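Derness Snack Swap – Frequently Asked Questions

Search for: Search

Last updated 7/8/25
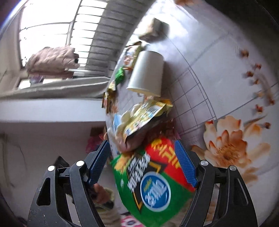 A green and red snack bag with Chinese lettering on the front.

GENERAL

What is the Derness Snack Swap?
It's a mail exchange for people who like trying packaged snacks from other places. You sign up for a round, get matched with a partner, and mail each other a box. You keep what you receive. There is no store and nothing is sold through this site.

Who runs it?
Keisha Esposito handles sign-ups and matching. Thaddeus Strickland answers mail about lost boxes. Both do this in their spare time, so a reply can take a few days.

Do I have to live in Derness?
No. The swap started among neighbors in Derness and kept the name. You can join from anywhere your postal service will accept food parcels. If you live somewhere with strict import rules, ask for a domestic match on the sign-up form.

Is there a fee?
No. You pay for the snacks you buy and for your own postage. Domestic matches are cheaper to mail to, and you can pick "domestic only" every time if you like.

Can kids take part?
A parent or guardian has to sign up under their own name and mail the box. Several families do it this way. Please mention it in the notes field so your partner can choose accordingly.

MATCHING

How are partners matched?
By hand. We look at your location choice, your allergy notes and who you've had before. We try not to give you the same partner two rounds in a row.

Can I request a partner?
Yes, if both of you write each other's names on the form. If only one of you does it, we treat it as a normal sign-up.

Can I see who I'm matched with before I buy anything?
Yes. You get an email with your partner's first name, mailing address and notes. Wait for that email before you shop. Every round somebody buys a pile of peanut candy and is then matched with a person who can't eat it.

What if I need to drop out?
Tell Keisha as soon as you can. Before matches go out it makes no difference to anyone. After that, we have to find your partner someone else, and Lucinda Mahmoud usually steps in with a spare box. She keeps a shelf of long-dated crackers for this.

PACKING YOUR BOX

How much should I send?
Aim for a filled shoebox. The spending limit is $20 before postage. Going over it makes people feel they owe you something, so please don't.

What can I put in?
Anything factory-sealed that keeps at room temperature. Chips, crackers, hard candy, cookies, dried fruit, roasted nuts (check the allergy notes), tea bags and instant drink powders all travel well.

What can't I put in?
No homemade food, fresh food, meat products or alcohol. No loose items taken out of a larger unsealed bag. Chocolate is fine in cool weather but we ask you to leave it out of the July round. Thaddeus has had enough emails about it.

How do I keep bags from bursting?
Chip bags are already full of air and do reasonably well if they have a little room. Put cans and jars at the bottom, wrapped, and bags on top. Don't poke a hole in a bag to flatten it. It saves space but the chips will be stale on arrival, and your partner can't tell whether you did it or something else did.

How long before the best-by date should an item be?
At least 3 months from the day you mail it. Packages can sit in customs. Some countries print the production date on the front and the shelf life in months on the back, which confuses people. If you see only one date and it has already passed, look for a shelf life line before you throw the bag out.

Should I include a note?
Yes, please. A short list of what each thing is and how you eat it is enough. Ingrid Lyons made a blank list you can print, linked in your match email, but a sheet of notebook paper works just as well.

LABELS AND ALLERGIES

I can't read the label on something I got. What should I do?
Check the note first, then ask your partner. A phone translation app does a fair job on ingredient lists with clear print. It does worse on decorative lettering, so use the small print on the back and skip the front.

I have a serious allergy. Is the swap safe for me?
We can't promise that it is. We pass on your allergy notes, but nobody checks the boxes. Labeling rules differ from one country to the next, and a warning you rely on at home may not be required elsewhere. If a mistake would send you to the hospital, we'd suggest sitting this out.

What do the weights mean?
Most snacks from outside the US list net weight in grams, with 1000 grams to the kilogram. An ounce is a bit over 28 grams. Net weight leaves out the packaging, so weigh the packed box itself before you buy postage.

SHIPPING

When do I have to mail it?
Within 2 weeks of your match email. If you need longer, write to your partner directly – most people are fine with it as long as they hear from you.

Do I need tracking?
For domestic boxes, yes. For international ones we recommend it, but we know it can cost more than the snacks.

How do I fill in the customs form?
List the items in plain words, such as "potato chips" or "hard candy," with the price you paid. Don't write "gift" and leave it at that. Vague forms are a common cause of delay.

My box never came. Now what?
Check the tracking number, then ask at your local post office. If there's still no sign of it after another 3 weeks, email Thaddeus. He'll set up a replacement if someone is available.

AFTER THE SWAP

Do I have to post a review?
No. Many people like to, and Darnell Dunleavy puts the better write-ups in the newsletter with permission. Thanking your partner by email is expected, even if you didn't care for everything.

What can I do with snacks I don't like?
Share them, or set them out at work. Please don't put them in the next box you send.

How do I sign up for the next round?
Use the form on the Join page. It opens when the current round's boxes have mostly arrived, and newsletter subscribers get an email that day.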